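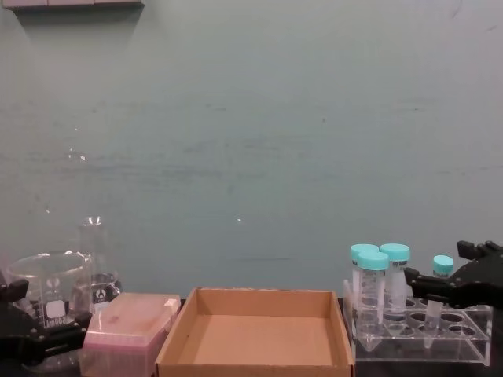 Does the memory palace method hold up once you stop using the same palace every night? I have been using it since September for a vocabulary course and I can't tell if I'm learning the words or just learning the route. My apartment was full by the second week, so I moved on to places I know from work. One route runs along a bench, and the first stop is the big glass beaker with the wide mouth and the white patch on the side. I put a word on the rim, one inside, and one on the patch as if it were written there. That works fine when I go in order. If someone asks me for a word cold, I have to start at the beaker and walk.
Posted by: dunlin_r

Normal at your stage. The route is scaffolding. After enough recalls you get the word first and the place second, and later you don't get the place at all. I did 200 words that way and could not tell you now where most of them were.
Posted by: Judow

I don't agree with Judow. I used loci for one term and the walking never went away. Lists with an order are what it's good for. Vocabulary has no order, so you are paying for something you don't need. Plain cards did more for me.
Posted by: halfpast

Were you testing yourself out of order, though? If every review starts at stop one then yes, you only ever practice starting at stop one.
Posted by: Judow

Sometimes. Not a lot. I still think if you have to bolt cards onto it to make it work, the cards are doing the work.
Posted by: halfpast

A different question for dunlin_r - are you reusing stops? Three words on one object sounds like a lot to me. I get mix-ups with more than one per object, mostly between words that sound alike.
Posted by: Sandamali Paul

Yes, and I get those too. The one inside and the one on the rim swap places. I will try spreading them out. There are more things along that bench I could use.
Posted by: dunlin_r

Susport has a shuffle setting in the review menu, if you already have your words in there. Turn off "keep deck order" as well or it only shuffles inside each group. Took me a while to find.
Posted by: Sikder

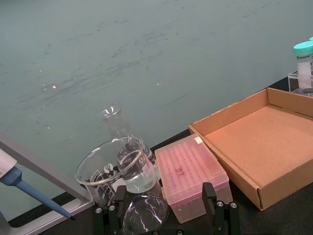
Callis, 11/22/24

Update from me. I took 60 new words and split them. Half went on the bench route, one word per stop, and I carried on into the hallway when I ran out. The other half were cards only, shuffled. Same number of reviews for each. I tested both halves out of order after a break with no practice. Total score was 69 percent. The route half came out a little ahead, but I was slower on it and I still walked for a lot of them. Swapping between words mostly stopped, so thanks to Sandamali for that.
Posted by: dunlin_r

Slower is the part I would care about. In a conversation you don't have time to go down a hallway.
Posted by: halfpast

Agreed on speed, but that is one break and one test. Run it again in a few weeks with the same words and no new ones. My guess is the route half speeds up.
Posted by: Judow

Did you pick which words went in which half? If you put the easy-to-picture ones on the route, that would explain a small lead. Concrete nouns are easier either way.
Posted by: Sandamali Paul

I did pick them, yes. Verbs mostly went to the cards because I couldn't think of images. I'll draw them at random next time and post the result in this thread.
Posted by: dunlin_r

For verbs, have a person doing the action at the stop. Use the same person each time if you can.
Posted by: Sikder

Same person at every stop would give me more mix-ups, I think. Try it with a few first.
Posted by: Sandamali Paul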